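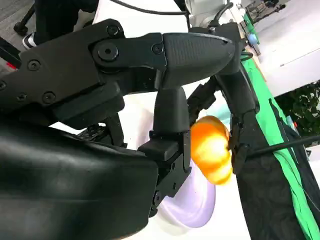 Can I set the fall table with the small decorative pumpkins and still eat at it?

Keep them off the plates and off the middle of the table, wipe them before they go down, and put them away when the real food comes out. Full answer below, typed fast, kettle's on.

4 min read

Filed under: Table & Kitchen / Seasonal / Quick Fixes

Wiping first. Damp cloth, not dripping. Stems get dusty in the attic box so use an old toothbrush round the stem and down the grooves. Dry right away with a paper towel. If yours are real ones, same thing, but look underneath for a soft spot. Soft spot = compost. No saving it.

White tables show everything. Orange paint or glitter can rub off on a light top, esp. if somebody drags one. Stick felt dots on the bottom, the little ones from the Skunel pack work, or cut circles out of an old sweater. Lift, don't slide.

Where to put them. 2 pumpkins is plenty for a small table. One out to each side, plate in the center, mug up past the plate with the handle turned to the right so you can grab it without knocking things over. Lefties flip it. Striped orange and cream looks good next to purple or pale blue dishes, you dont need a whole matching set.

Mug rings. Baking soda and a drop of water, rub with a finger, rinse. Tea stains take two goes. Dont use the rough side of the sponge on colored dishes, it dulls them.
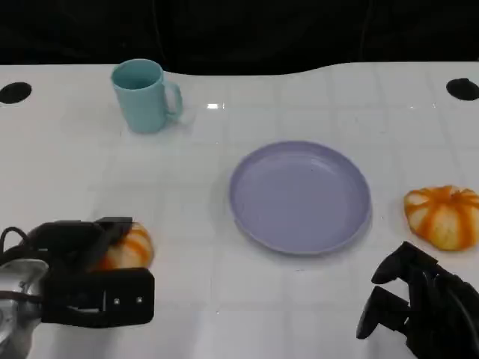
Patgate wrote in to say the plate is the thing people get wrong. Put it down first, she says, then fit the pumpkins round it, and if your elbow hits one when you pretend to cut toast then it's too close. She also keeps hers in an egg carton from November on, stems up, and hasn't lost a stem yet.

Good tip, the carton. I was using a shoebox. Tissue between each one, lid on, somewhere dry. Write PUMPKINS on the end of the box not the top, you'll be stacking stuff on it.

Stem came off anyway? Wood glue, hold it for a bit, leave it overnight standing in a cup so it dosen't lean. Wipe the squeeze-out before it sets.

Crumbs in table seams: dry pastry brush first, then the cloth. Wet first just makes paste.

More on storing the fall box next time, mine is a mess right now.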